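Wekero Tabletop Notes: read me first

Hello, and thank you for opening this file before all the others. It covers the pictures and written notes we have gathered on everyday jobs done at a table: sorting, wiping down, folding, laying things out and putting them back again. Thư Ngô and I began it in May with one shelf of household bits and pieces, and it has grown a good deal fonder of clutter than either of us intended.

There are 1,976 pictures in the set at present, spread over 19 tables. Each table has its own folder, and inside each folder you will find a plain text file called notes, which is where the really useful grumbling is kept. 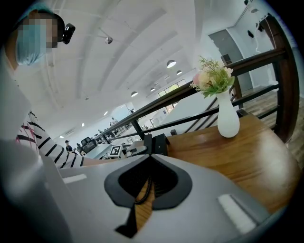

Tables turned out to matter more to us than the things we put on them, so please do read the notes on surfaces before you start sorting. Karine Landry wrote most of them, and she is very thorough on the subject of shine. A glossy brown wooden top with dark streaks in the grain looks lovely in a dining room, but it can throw back a big whitish reflection over one side, and pale items laid there are easily missed. We mark such pictures "glare" and keep them in. A rounded corner goes down under "shape", even when the other corners can't be seen.

Clothing is noted only where it helps with the job, so sleeves get a mention (short or long, striped or plain) and shoes never do. Faces are hidden throughout, and we'd ask you to leave them that way.

The folder named Ratex holds 110 pictures that still want a second reader. If you have a quiet Sunday and a pot of tea to hand, we would be ever so glad of the help. Please put your initials at the end of any line you change, and keep the old wording underneath it.

Corrections go to Armindo Cunha, who looks after the master copy. Spelling is British, more or less, apart from the older notes from Brorkmont, which we have left as they came.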